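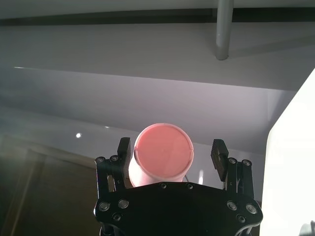 Kerstin Løken听完我的课程计划，回了一句：拿个杯子也值得写一章？她说她家孩子两岁就会了，机器要是连这个都要教，那离替人干家务还远得很，你不如直接写结论。

我没直接写结论，不过她这句话我一直留着，开这一章正合适。

第七章　机器现在能干家务了吗

先交代一下，前六章我们讲的都是关节、坐标系、力矩这些东西，算得清，考得出来。从这一章起要松散一点，因为“家务”这个词本身就不好定义。洗碗算一件事还是十几件事？把桌上的杯子收走，要不要先看看里面还有没有水？你在家里干活的时候根本不会停下来想这些，可是写程序的人（也就是在座各位，将来）一条都躲不掉。

我自己是吃过亏的。早几年在Jillwood的车间里待过一阵，那边想让机械臂给小零件装盒，零件是硬的，尺寸是死的，大家都觉得没什么难度。确实装得不错！后来有人提议顺便把茶水间也管起来，收收杯子，擦擦台面，结果这个“顺便”拖到了第二年九月。纸杯这东西，夹轻了往下滑，夹重了就瘪，杯口朝哪边歪一点，手指该伸到哪儿就全变了。零件可不会跟你闹这种脾气。

所以我想请大家先把问题拆开。第一个问题是“能不能做成一次”，第二个问题是“能不能天天做”。看演示视频的时候，我们很容易把第一个问题的答案当成第二个的。视频里机器把毛巾叠好了，我们就在心里给它记上“会叠毛巾”，可是换一条毛巾呢？换个灯光，桌子挪开一掌宽呢？

拿本章后面要用的一组练习数据来说。题目设定一台机器在Rendow式的样板厨房里反复收纸杯，一共试了1,360次，其中有451次没收成。你可以先别翻后面，自己算算成功率，再想一想：这样的机器，你愿意放进自己家厨房吗？放进车间呢？我每次在课上问，两个问题得到的答案都不太一样，有人觉得车间里可以派个人看着，家里可没人愿意看着。

Dilwyn Beddoe看初稿的时候在这一段旁边批了一大串，大意是光给总数没有用，要看那451次是怎么失败的。他说得对，我就把其中133次单独挑出来放进了7.3节，全是杯子已经夹住了、移动途中又掉下来的情况。做那一节的习题时，请把“抓住”和“拿稳”当成两回事来写，批作业的时候我会盯着这一点看。

还有一点要提醒。书里说“还不行”的地方，大家读到的时候可能已经行了。这一章的正文我改到4/19/25为止，之后的进展没有收进来，请自己去查，查到了欢迎写信告诉我（指出我说错的也欢迎，语气好一点就更欢迎）。

读之前不妨做个小准备：今天回家随便挑一件家务，收杯子也行，倒垃圾也行，边做边把每一步念出来，念到你觉得再也拆不动为止，然后写在纸上带来。7.1节就从这张纸开始。

7.1　一件家务有多少步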